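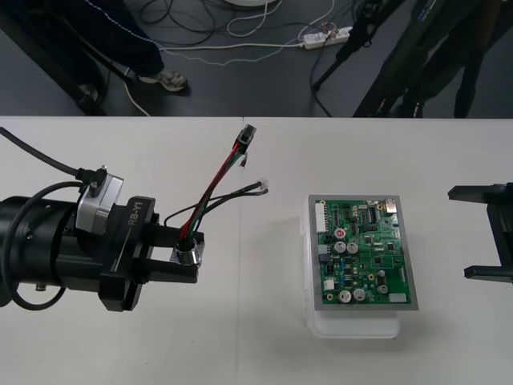
I've read the Vatia quote twice now and I'm still not ready to sign off on a second arm for the rework bench. The monthly figure covers the arm and its controller, and everything else is left for us to find later. Grippers are extra. So is whatever the board sits on, and a green board perched on a clear plastic tray is not something I'd want to call a fixture in a capital request. Then there's the electrical work, which the quote skips entirely. A white power strip on the floor with cables tangled across it is fine for a trial, but it won't get past Ineke for a permanent cell, and nor should it.

On Wed, Luuk Verstraete wrote:

> Hi all,
>
> Vatia have come back at $954 a month per arm on a 3 year lease. Jandance are at $952 but want us to take their service plan. I think we should go for the pair. One arm holds the harness, the other steadies or moves the board, and we stop tying up a tech for every connector job. Arnar has bench space from the end of June.
>
> Can we agree this week?
>
> Luuk

Luuk, two dollars a month between them tells me nothing until I know what the Jandance service plan costs. Please get that as a separate line. "Included for qualifying customers" isn't a price.

I'd also like to hear what the second arm does for its share of the money. The left gripper has hold of the metal sleeve on the wire bundle, good. The right one is open with nothing in it. Maybe it has its moment later in the job, but I'd like cycle times with one arm and a cheap clamp next to cycle times with two, and I'd like them measured by us on our own boards.
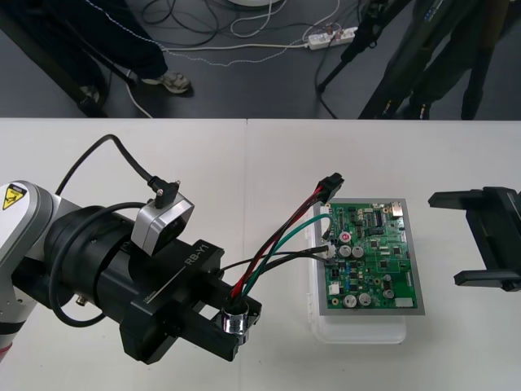 Should we lease or buy?

Lease, for one arm only, and only if we can get out after the first year without paying the balance. Buying makes sense once we know the volume, and our volume forecast is still Jelle's guess from the Hatutby job.

Other things I want before this goes any further:

- who pays for programming when a connector changes
- lead time on replacement gripper fingers
- whether the Domínguez boards are in scope, as the harness is different
- training, which is down for 5 people when we have 3 on that bench

Hilde, could you hold the line in next year's budget but leave it marked unapproved? I don't want it reading as committed spend.

I can't do a call before Tuesday. If Vatia says the price expires before then, let it expire.

Arnar Damgaard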